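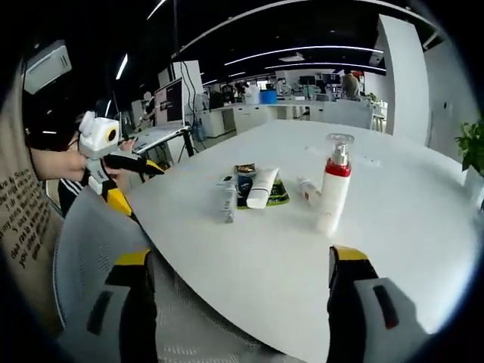 Pump bottle and friend on the big white table.

Search this site Enter keywords Go

How to Move a Small Office in a Weekend
Posted 7/8/22 by Bianka Bíró

We moved from Alten to the Veres building in January with 270 boxes and one working elevator. I had been told that an office our size could be packed in an afternoon. The person who told me works from home.

Start with the lease, dull as it is. Look for the page on handing back the space and read it twice. Ours wanted every hook out of every wall and the holes filled, and it allowed the landlord to keep $2,000 of the deposit if we forgot. We have a lot of hooks.

Next, draw the new floor plan and give every room a number. Write that number on two sides of each box and on the lid. "Misc." is not a room. Neither is "Győző," although Győző Gulyás labeled 30 boxes that way and then went on vacation.

Pack in this order:

1. Paper files, oldest first. If you find yourself taping up a box you haven't opened since the last move, shred it.
2. Books, manuals and the binders from that training course.
3. Kitchen things, apart from the kettle and enough mugs to prevent a mutiny.
4. Desks, one person at a time. Each person gets 3 boxes. They will ask for more.
5. Computers, with the cables bagged and taped to the machine they belong to. Take a picture of the back before you unplug anything.

Small liquids go last: soap, hand lotion, screen cleaner, whatever lives on the tables. Close every cap, lock the pumps if they lock, and stand them upright in a bucket. A leaking bottle can find the only box of contracts from across a truck.

Call the internet company before you call the movers. Ask for the date in writing. Then assume that date is a mood and have a phone you can use as a hotspot. Pleltico, our new provider, was only a week late, and I sent them a thank-you note.

On the day, put one person at each end with a copy of the floor plan. The one at the new place decides where things go and doesn't take suggestions. Tables go in before chairs, and chairs before boxes, or you'll be carrying a tabletop over people's heads in a hallway.

Leave the coffee maker for your own car. Ours went in the truck and came out on Wall Unit 2's shelf in room 6, inside a wastebasket, under the curtains.

Kamomow Office Notes | Contact us | © Kamomow | Back to top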